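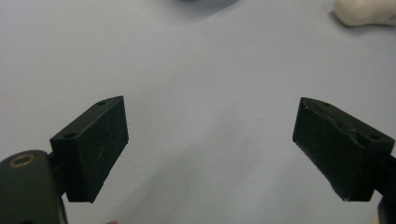
Recording a reality show without missing the ending

Sep 5, 2021

Live reality finals overrun. A recorder timer set to the printed schedule will stop before the vote is read. The settings below apply to most hard disk recorders and to external drives plugged into a TV.

Padding. Set the start two minutes early and the end 22 minutes late. If the next program is on the same channel, book that one too and let the two recordings overlap. Single-tuner boxes cannot overlap, so use one long manual timer.

Disk space. Check free space before the season opens. A 700 GB partition fills sooner than expected if the box also keeps a pause buffer. Turn the buffer off in the setup menu or limit it to 30 minutes. Delete the daily recap episodes first; the weekly show normally repeats the same footage.

Series link. Reunion specials are often listed under a different title and are not picked up by the link. Search the guide by the host's name and add them by hand.

Drive format. Most TVs reformat a drive on first use and erase it. Copy off anything you want to keep. Recordings made this way usually play only on the set that made them.

Spoilers. Mute the show's title, the host and the contestants' surnames in each app separately. Muted words do not block push notifications. Turn those off in the phone settings until you have watched the episode.

Uchenna Haruna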